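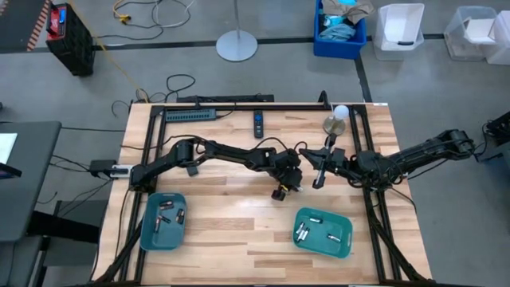 Liva Two-Arm Table Kit
Item no. 3421
Sold by Nikeck, for school and college clubs
Price: $1000 deposit, balance when it ships

I coach the Vurkau robotics club and I also wrote the assembly notes for this kit, so I'm not a neutral party! But my students have used theirs hard for two seasons and Nikeck asked me to put the page together, so you get my version.

Liva is a tabletop frame with a pair of arms that work over the same wood surface. It's made for the Lau Tabletop Challenge, where teams get everyday household stuff and have to pick it up, move it or put it away using both arms. If your club has only done wheeled robots before (ours had), it's a big change. Driving straight stops mattering. What matters is whether one arm knows where the other one is, and my students spent most of November learning that with a lot of clunking.

What's in the box
Frame rails, brackets and bolts
Two arms with grippers
Wrist camera and mount
Cable set, power strip, clamps
Printed assembly notes (mine, sorry about the drawings)

You bring the table, the computer and the things to pick up. We like butcher block because it's heavy and doesn't slide, but any solid top that fits the rails is fine. Measure twice. Our first one didn't fit and is now somebody's sewing table.

What we practice with
Please don't go buy fancy foam blocks. We use a TV remote, batteries, markers, a little lamp with a globe bulb, and a few shallow plastic bins. Batteries are a great first job since they roll if you bump them and the students learn to slow down. Moving them out of one bin and into another sounds like a baby task until you try it, and then it eats a whole afternoon. Markers come next. I'd save the lamp for later, and put an LED bulb in it, please.

Every practice run gets saved, and the club went past over 1000 of them this spring. I never thought teenagers would happily redo the same marker pickup that many times, but they started giving the runs scores and arguing about the scores, and after that I just had to bring snacks.

The wrist camera
This was an extra on the older kit and now it comes standard, which I pushed for. The view from overhead is fine for planning, but when a fingertip is right next to something small you want to be looking past the fingers. It also picks up plenty of the room behind the table, so if your software gets confused by a busy background, hang up a sheet. We leave ours open and crop. 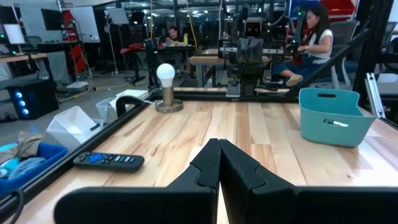

Wrist camera view past the closed-up fingers, with the remote, the lamp and a marker in the teal basket.

The fingers are plain matte plastic with a stepped inner tip. They hold a marker well. For anything slick I'd add a strip of grip tape and change it when it gets shiny.

Setting up
Give it a full weekend. Square up the frame before you bolt on either arm, then run the cables with a bit of slack at every joint and move each arm by hand through its whole reach before the power goes on. Keep one student on the stop switch whenever the arms are live. Fingers and hair stay outside the rails, and that includes mine.

Things I'd change
The cables. There are a lot of them, and the clips in the box are too small, so get bigger ones. I'd also like a longer power lead. Nikeck has heard both of these from me more than once.

Ordering
Clubs can order through the school office or with a purchase order. Spare fingers and wrist camera mounts are sold separately, and I'd get spare fingers with the first order.

Page updated May 30, 2019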